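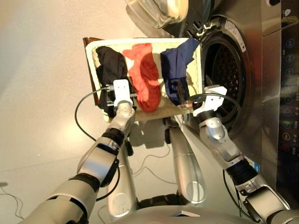 Farska Laundry Kit for Two-Arm Robots

Part no. 1907
Revision: December 2020
For: home builds and shared workshops

The Farska kit is a set of brackets, finger plates and cable parts for people who already have a two-arm robot running and want it to carry laundry to and from a front-loading washer. It is sold as parts. You supply the robot, the controller, the container and the machine.

We developed the kit at the Ultholm shared workshop, on a robot put together there by members. The first version had flat finger plates and could only manage a stiff tray. The current version takes trays and woven baskets with the same hardware, and the plates can be swapped with a hex key.

What is in the kit

2 gripper brackets, white, drilled
4 finger plates, angular
2 wrist adapters
11 cable clips
44 screws, in two lengths, bagged separately
1 printed assembly sheet
1 card of rim templates

Not included: arms, grippers, cameras, power supply, basket, washing machine.

Choosing a container

Use something rectangular with a rim on both short sides. A tray is the easier start. The rim is stiff, both hands can hold at the same height, and the clothes stay where the cameras can find them. The drawback is that long items hang over the side and can catch when the tray goes up to the drum opening. Keep loads small and fold sleeves and legs in before you start.

Baskets hold more and are kinder to an arm that is slightly out of line, as the weave gives a little. Very soft baskets are a poor choice. If the rim folds when you lift it by the ends with two fingers, the robot will have the same trouble. Round laundry tubs don't work with this kit.

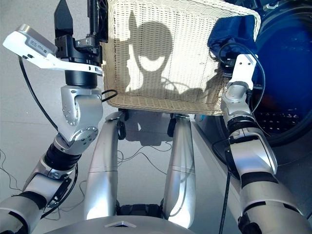 Lighting needs some thought before you tune anything. A head camera looks down over the load, and the robot gets between the light and whatever it is holding. With sun coming in, the head and shoulders put a dark shadow right across the face of the basket, while the rest of the weave stays bright. If your software finds the basket by color, set it up at the time of day you plan to run it, then check again under room lights. Diffuse light is better when you can get it. A plain curtain was enough for us.

Fitting

Power off and support both arms. Fit the wrist adapters first, long screws through the outer holes, short screws through the inner ones. Leave them finger tight. Add the brackets, square them against the assembly sheet, and tighten everything in a cross pattern.

Finger plates go on last. Set the gap with the rim template closest to your container. It should slide out with light drag. A gap that is too tight will mark wicker and can crack a painted rim.

Cables

Leave enough loop at the wrist for full rotation and clip the rest along the arm. Move each arm through its whole range by hand before you power up. Anything lying on the floor should be routed clear of the base. We lost one connector at Ultholm that way in September and have used longer leads from then on.

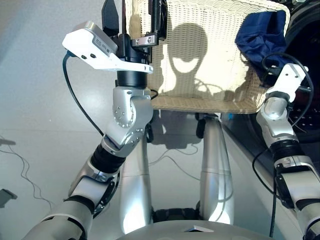 Both grippers on the basket rim, with a navy cloth inside.

Compatibility

Tested with the Nishimura wrist flange and the Giston G pattern. For other flanges, send us a drawing with the bolt circle and we will tell you if the adapter can be drilled to suit. The kit does not open or close washer doors and has no parts for pressing buttons. Do not run the machine with an arm inside the drum opening.

Spares

Finger plates are sold in pairs, left and right. Clips and screws come as one bag. Brackets are sold singly, so state which side you need when ordering. Rim templates can be printed from the assembly sheet at full size on plain card.

Returns are accepted on unused kits with the screw bags still sealed.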